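Small boats, big feelings: the harbour series that has our under-fives hooked

If your mornings are anything like ours, you already know the theme tune to Tinemness. The little animated harbour has been back for a second run since June, and it's even better than the first — funnier, a bit braver, and full of songs you'll be humming at the bus stop.

For anyone new to it, the stories follow Eltum, a tugboat who is forever setting off before she's heard the whole message, and Holroyd, the elderly ferry who has seen it all and would quite like a nap. There are 14 new episodes, each 10 minutes long, so one fits nicely between bath and bed (two, if you're a soft touch like me!).

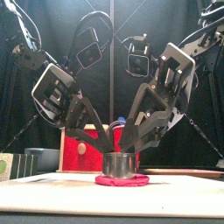
What I love most is how much room the makers leave for quiet. In the fog episode hardly anyone speaks for a whole minute, and my four-year-old sat there holding her breath, listening for the bell. Then Eltum bumps into the jetty and the entire sofa falls about laughing.

The sets are gorgeous too. The harbour town has 170 painted houses, all with different front doors, and children do start picking favourites. Ours is the yellow one with the crooked step.

Now there's a live show as well, opening at the Serbridge Playhouse on 9/13/25 with puppets, a real brass band and plenty of joining in. The hall seats 2340, and the matinees are almost full already, so have a look at the later dates. Babies on laps go free, and there's buggy parking by the side entrance.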